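**Clodura gripper kit, firmware 27 — review after a season at Trallstead**

We bought the kit for bench clearing and light handling. Set-up took 105 minutes, most of it spent on cable routing and the wrist mount.

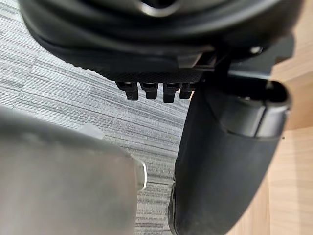

Mercy Simiyu runs the shift and now spends less of it lifting and more of it checking logs. She rates the change as fair, with one complaint: the stop button needs a firm press.
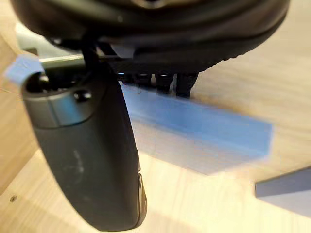
Fingers swap with a standard driver. The finger shells mark easily — order spares.

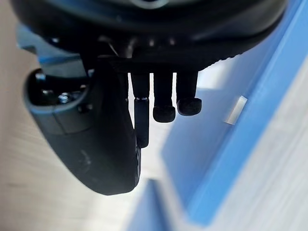 Does it reduce staffing? We kept the same number of people and moved two of them to inspection.

Logged faults to date: 70, in 1,512 cycles. Most cleared with a restart.

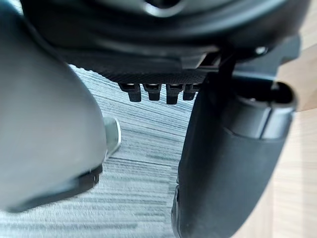

## Verdict

Suitable for small sites with a trained operator. The manual is poor.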